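Search talks, notes, speakers
Type and press enter

Sorting the Block Bins: speaker notes

Elmarie Moodley, for the June open morning of the Dukell toy library

(Wait for the coffee line to settle. Start anyway at ten past.)

Good morning, everybody, and thank you for coming, especially those of you who had to bring the little ones along. Please let them wander, there's a rug at the side and I will not be offended by noise. I've been talking over noise at Dukell for a long time now, and I think if the room ever went quiet I'd lose my place completely.

I was asked to talk about how we look after the blocks, and my first thought was that it would take two minutes. You pick them up, you put them in a bin, you go home. Then I sat down to write these notes and found I had pages of it, so Unathi Zulu has kindly agreed to wave at me from the back when I've gone on too long. (Look for Unathi. Wave.)

Let me begin with how we used to do it. We had one big tub, the Vatow tub, some of you will remember it, and everything went in. Cubes, arches, the long thin ones, a wheel from something, the odd raisin. When we finally tipped it all out on the floor there were 611 pieces, and it took most of an evening to get them into heaps. I had a heap of my own that was just things I couldn't name.

What we learned that evening is that children don't really dig. A three-year-old will take whatever lies on top, and if the thing she wants is at the bottom, she'll either tip the tub over (fair enough, I'd do it too!) or give up and go find the trains. So the long blocks, which slide down between the others and lie flat, hardly got played with at all. We had lovely long blocks and you'd have thought we owned three of them.

So now we sort, and we sort by shape first. I know some of you do it by color at home and it does look wonderful on a shelf, I'm not going to argue with anyone's shelf. But a child building a bridge wants something long, and she'll usually take a red one or a green one and be happy. Put all the long ones together and she can see what she has.

(Pause here. Somebody always asks about color. Let them.)

Then there's the matter of the bin itself. I'm very fond of a bin with a divider down the middle, and I'm fond of it for a slightly lazy reason, which is that you can tidy from one side to the other. Whatever has been checked goes across, whatever hasn't stays where it is, and if the phone rings you can walk away and come back to it without starting over.

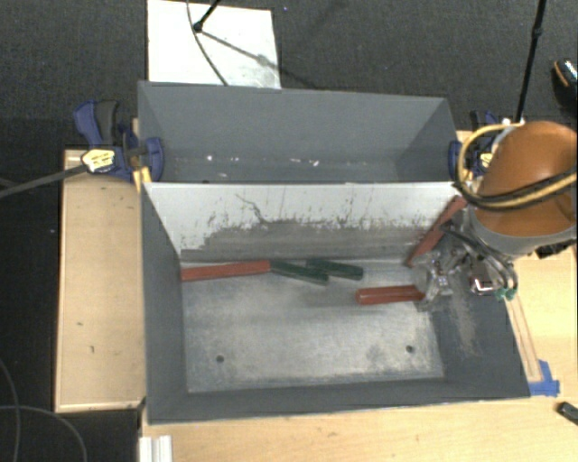 Checking a block takes no time once your hands know it. Run your thumb along each edge and feel for anything that catches. Look at both ends, because the ends get chewed, and I say that with love. If the paint is lifting, set the block aside for Arai night, when we do our sanding and touching up with the radio on. Anything split goes in the bag by the door and doesn't come back, however much you liked it.

Please don't soak them. A damp cloth, wrung out well, then a dry towel, then leave them spread out somewhere with air. I once filled a sink with nearly 30 of them and went off to answer an email, and I'd rather not describe what the paint looked like.

About metal bins, since I had a long conversation at the Rallau swap about whether they're too hard and too loud. They are loud. A long block dropped in from standing height makes a noise you feel in your teeth. But they wipe clean and they stand up to years of knocks, and scratched paint on the inside doesn't bother me. What I do check is the rim, where small hands go, and I check it with my bare palm every time. If you can't stand the clatter, lay a folded dish towel in the bottom and take it out when you wash up.

One more thing about long blocks. Don't pack them standing up in the corners. They look neat for a moment, and then somebody leans across and gets one in the chin. Lay them down, all more or less the same way if you have the patience, and don't fret if you don't. Mine are crossed over each other by lunchtime.

(If Unathi is waving, skip to the sign-up sheet. If not, tell the story about the raisin.)

The sign-up sheet for Arai night is on the table by the juice. You don't need any skill, we'll give you a sanding sponge and a cup of tea. I'd be glad of a few questions now, and if you'd like to try sorting a bin yourself, come find me up front afterward.

Share this talk
14 shares
2 comments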